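カテゴリー:つくること・暮らし / タグ:パン、ライ麦、サワードウ、発酵

ライ麦の元種が、やっと安定してきました! うれしくて、朝から瓶を三回ものぞいてしまった。ふたを開けるたびに、りんごの皮をむいたときみたいな、ちょっと青くて甘酸っぱい匂いがするんです。九月に起こしはじめた頃は、古い靴箱みたいな匂いしかしなくて、家族に「それ、生きてるの?」と聞かれていたのに。

前に小麦の元種の話を書いたとき、「ライ麦もやってみます」と最後に一行だけ書いて、そのまま放っておいたのを覚えている人はいるでしょうか。いないかな。わたしは覚えていました。書いた手前、ずっと気になっていて、夏が終わって台所が少し涼しくなったところで、ようやく重い腰を上げました。

きっかけは、ナッタウット・ソムバットクンさんのパン教室です。ナッタウットさんはもともと料理の人で、パンは独学。だからなのか、説明がぜんぜん教科書っぽくない。「生地がこたえるまで待つ」とか「今日は機嫌がいいね」とか、そういう言い方をします。最初は正直、温度を教えてくれと思いました。でも二回、三回と通ううちに、手で触った感じと言葉がだんだんつながってきて、今ではわたしも家でひとり「今日は機嫌がいいね」と言っています。

その教室で食べたライ麦七割のパンが、もう、すごくおいしかったんです。薄く切って、バターをちょっと厚めに塗って、塩をひとつまみ。それだけ。噛んでいるとじわじわ甘くなってきて、あとから酸味が追いかけてくる。小麦のふわっとしたパンももちろん好きだけれど、こんなに静かに長く味が続くパンがあるのかと、帰りの電車でずっとそのことを考えていました。乗り過ごしました。

さて、元種の話。ライ麦の元種を起こすのは、小麦よりも簡単だと言われます。全粒のライ麦粉には菌も酵素も多いので、粉と水を混ぜて置いておけば動き出す、と。たしかに動き出すのは早かった! 二日目にはもうぷくぷくして、瓶の半分まで上がってきて、わたしは大喜びで写真まで撮りました。ところが四日目にぴたっと止まる。五日目も動かない。表面に灰色っぽい水が浮いて、例の靴箱の匂いです。

ここで捨ててしまう人が多いそうなのですが、捨てなくて大丈夫でした。最初にわっと増えるのは、パンを膨らませてくれる酵母とは別の菌たちで、酸が強くなるとその菌が静かになり、そこからゆっくり本命が育ってくる。頭ではわかっていたつもりでも、動かない瓶を毎日眺めるのはなかなかつらいものです。わたしは毎朝、種をひとさじだけ残して新しい粉と水を足し、とにかく続けました。八日目の夜、寝る前に見たら、小さな泡がひとつ、ガラスの内側をのぼっていくところで。思わず声が出ました。

粉はドロ(Dolo)という小さな製粉所のものを使っています。粗挽きと細挽きがあって、元種には細挽き、本生地には両方を混ぜるのがいまの気に入りの組み合わせ。粗挽きだけで焼いたときは、ざくざくして香りはすばらしいのに、切るそばからぼろぼろ崩れて、サンドイッチにはまったく向きませんでした(スープに浸したら最高だったので、失敗とは呼ばないことにしています)。

それから道具。ずっとボウルと木べらでやってきたのですが、ライ麦の生地はとにかくべたつきます。小麦の生地のように伸びてまとまってくれるわけではなく、こねるというより、練る。セメントを練っている気分です。手でやると指の間に入り込んで、洗うのに粉をこねるより時間がかかる。そこで硬めのカードを一枚買い足しました。これが大正解で、ボウルの底からすくって返す、すくって返す、を繰り返すだけで、ものの数分で粉気がなくなります。手はきれいなまま。どうしてもっと早く買わなかったんだろう。
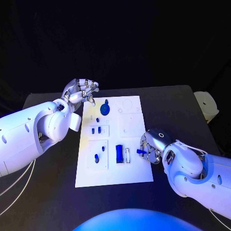
配合も書いておきます。これは十回近く焼いてたどり着いた……と言いたいところですが、数えていないので、何度か焼いてたどり着いた、ということで。ライ麦粉が313グラム。なぜこんな半端な数字かというと、うちの型にぴったりの高さまで上がるのがこの量だったからです。最初は300で焼いていて、どうもてっぺんが寂しい。少しずつ増やしていったら、ここで落ち着きました。元種が200グラム、塩は小さじ2。水は粉の様子を見て、スプーンを立てたときにゆっくり倒れるくらいまで入れます。糖蜜をひとさじ入れると色が深くなって、これもいいんです。キャラウェイシードは好みで。わたしは入れる派、家族は入れない派なので、一本おきに交代しています。

型に入れたら、濡らしたスプーンの背で表面をならして、粉をたっぷりふる。ここからが好きな時間です。生地が上がってくると、ふった粉の白い面にひびが入ってくるんです。乾いた川底みたいな、細かいひび。それが表面じゅうに広がって、底の茶色がのぞいてきたら焼きどき。タイマーよりこのひびのほうがずっと頼りになります。寒い日は時間がかかるし、ヒーターのそばに置けばあっという間。ナッタウットさんの「こたえるまで待つ」は、つまりこういうことだったのかと、三本目くらいでやっと腑に落ちました。

焼くのは高温で10分、それから温度を下げてじっくり。最初に強く当てておくと、皮がきちんとできて、横から割れてくるのを防げます。うちのオーブンは奥の右側だけ妙に火が強いので、途中で一度、型の向きを変えます。扉を開けた瞬間のあの香り! 麦茶と黒糖とコーヒーを混ぜたような、と言ったら伝わるでしょうか。隣の部屋で本を読んでいた家族が、必ず一度は台所に顔を出します。

そして、ここがライ麦パンのいちばんの試練なのですが、焼きたてを切ってはいけません。冷めてもまだいけない。布に包んで、一晩、できれば丸一日置く。焼きたてを切ると、包丁にねっちり生地がついて、中は生焼けのように見えます。わたしは一本目で我慢できずに切って、失敗したと思い込み、しょんぼりして布をかけておいたら、翌日にはちゃんとしたパンになっていました。あれは驚いた。中の水分が落ち着くまでに時間がいるんだそうです。三日目がいちばんおいしいという人もいて、わたしもその説に傾いています。三日目まで残っていれば、の話ですが。

食べ方もいろいろ試しています。いまのところの一番は、やっぱり最初に感動したバターと塩。次が、クリームチーズにきゅうりの薄切りと、黒こしょう。酢漬けのにしんが手に入った日は、玉ねぎと一緒にのせます。あと、意外だったのが味噌。白味噌をバターに少し練り込んで塗ると、ライ麦の酸味にすっと寄り添ってくれて、これは朝ごはんの定番になりそうです。いちじくのジャムも合いました。逆にいまいちだったのは、はちみつ。甘さだけが上にのってしまう感じで、味がばらばらでした。そば蜜みたいな濃いものなら違うのかも。今度やってみます。

余った元種のことも少し。毎日かけつぎをしていると、どうしても種があふれてきます。捨てるのはしのびなくて、最近は薄く延ばしてクラッカーにしています。元種に油をひとまわしと塩、あればごまを混ぜて、オーブンシートの上にカードでできるだけ薄く広げ、低めの温度でぱりっとするまで。途中で切れ目を入れておくと、焼き上がりにぱきぱき割れて気持ちがいい。これがお茶にもビールにも合ってしまって、本末転倒なのですが、クラッカーのために多めに種を継ぐようになりました。パンケーキの生地に混ぜるのもおすすめです。ほのかに酸っぱくて、バターミルクを使ったみたいになります。

そうそう、前回の記事に、リゴベルト・サラサールさんからコメントをいただいたのでした。元種を冷蔵庫に入れておいたら表面が乾いてしまった、という相談です。お返事が遅くなってごめんなさい! ライ麦の種なら、少し固めに、お団子くらいの硬さにして、上から粉をかぶせておくのがいいと思います。わたしは旅行の前にそうやって冷蔵庫に入れて、帰ってきてから二回かけつぎをしたら、何事もなかったように元気になりました。乾いたところはそっとはがして、内側のやわらかいところだけ使ってみてください。ひとさじあれば、そこから増やせます。

いま気になっているのは、湯種を使う焼き方です。ライ麦粉の一部に先に熱いお湯を注いで、一晩置いておく。でんぷんが甘くなって、しっとり感が長持ちするらしいんです。先週ちょっと試したら、たしかに湯種だけなめても甘くてびっくりしました。ただ、水分の加減がまだつかめなくて、焼き上がりの真ん中がへこんでしまった。味はとてもよかったので、あとは水を減らすか、焼く時間を延ばすか。ナッタウットさんに写真を見せたら、しばらく眺めてから「おいしそうだね」とだけ言われました。助言は次の教室でもらってきます。

それと、麦芽の粉も注文してしまいました。赤くなるまで発酵させたライ麦の麦芽で、入れると色も香りもぐっと深くなるとか。届いたら湯種に混ぜて、コリアンダーシードと一緒に焼くつもりです。黒くてどっしりした、切り口がつやっとしたあのパン。本で見るたびにうっとりしていたのが、うちの台所で焼けるかもしれないと思うと、もう楽しみで仕方ない!

今夜の分は型に入れて、棚の上に置いてあります。さっき見たら、端のほうに細いひびが一本。もう少しかかりそうなので、先にオーブンの天板を洗ってきます。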